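Print | E-mail
Reading time: 2 min

Calloway folding table, reviewed by Kerttu Heinonen

Calloway says its new folding table sets up in seconds and never wobbles. I've heard that before. Mine took two tries, and the left hinge pinched my thumb. The top is fine. The legs are thin, and the feet slide on tile. The Sandeck I bought in June cost $40 less and stands just as well.
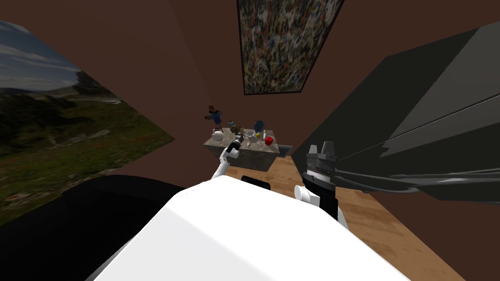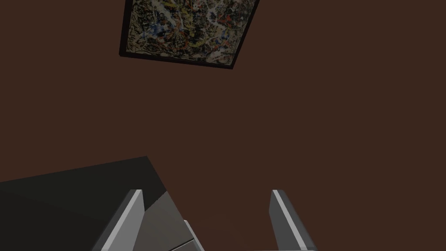 My main gripe is the edge. Calloway calls it "soft touch," but it's sharp enough to mark a forearm after one dinner. Anything reaching in over the edge of a tabletop, like the white arm in the first picture, has to clear that lip, and mine doesn't by the second helping. I'd wait for a sale, and even then I'd try the hinge in the store.

2 comments | 2 shares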